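Illwood Dining Room Refit: Progress Report to the Halis Fund
May 18, 2025

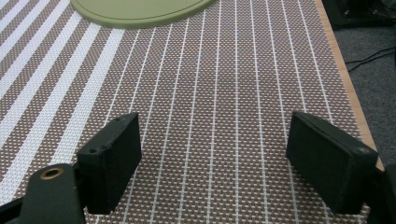 Where things stand

The Fund asked for a plain account of whether its money is producing a dining room that people can use. The short answer is partly. The tables are in, the carpet stays, and the table coverings are on trial. We are less sure than we were in March that the coverings were a good choice, and this report explains why.

The room serves as a lunchroom by day and a meeting room in the evening. The original application promised surfaces that were easy to clean, easy to reset and pleasant to sit at. Bakov supplied the tables and Eskildsen supplied the woven cloths. Both deliveries were complete. Bakov's came on the agreed date and Eskildsen's came late, with an apology and no discount.

Table coverings

We chose the brown woven cloth with the white pinstripes and the wider striped section toward one side. It looks good against the pale wood, and it leaves a strip of the edge showing, which most of the people who eat here say they like. So far, so good.

The trouble is the open weave. The supplier's sheet says it wipes clean. In our trial a damp cloth dealt with coffee well enough, but crumbs and salt settled into the small holes and had to be shaken out. Shaking out a cloth that runs the length of a table is a two-person job, and it puts the crumbs on the carpet. The application allowed no extra cleaning time for this, and we should have caught that before ordering.

There is also a small matter of direction. The wide stripes sit on one side only, so a cloth put back the other way around is noticeable from the door. Evening groups put them back however they like. We have asked for it to be done one way and do not expect much to come of asking.

Plates and trays

The olive-green pieces with the low raised rim were picked to go with the brown, and we have no complaint about the color. The matte finish is another question. Our kitchen staff report that it shows fork marks sooner than the old glazed ware did. That is an impression after a short trial, and we would not want the Fund to treat it as a finding. We have held back the second order until we know more.

Floor

The gray carpet was kept to save money. We argued for a hard floor and lost that argument, and the crumbs described above have not changed our minds. There are still black cables lying on the carpet beside the tables. A floor cover for them was left out of the first budget. We consider it overdue – a dining room where people carry hot food should not have loose cables near the chairs – and it is now the first item on our list.

Money

Spending on coverings and tableware to date is $1,119. The floor cover is quoted at $450, including fitting. We propose to pay for it out of the money held back from the second tableware order, so no new funds are requested. Spare cloths cost $40 each and we would like to buy 3, but only if the trial ends in favor of keeping them.

What we can and cannot claim

The application said that a better-looking room would bring more people in to eat together. We have no figures that show this. The room was busier after the tables arrived, but the old lunchroom closed the same week, and we would be fooling ourselves to credit the tablecloths. We suggest dropping this measure or agreeing on a proper way to test it.

Next steps

Fit the floor cover. Run the cloth trial through one more full cleaning cycle, with the extra cleaning time written down. Ask Eskildsen whether a closed weave in the same pattern is available, and at what price. Decide on the second plate order once the kitchen has reported again.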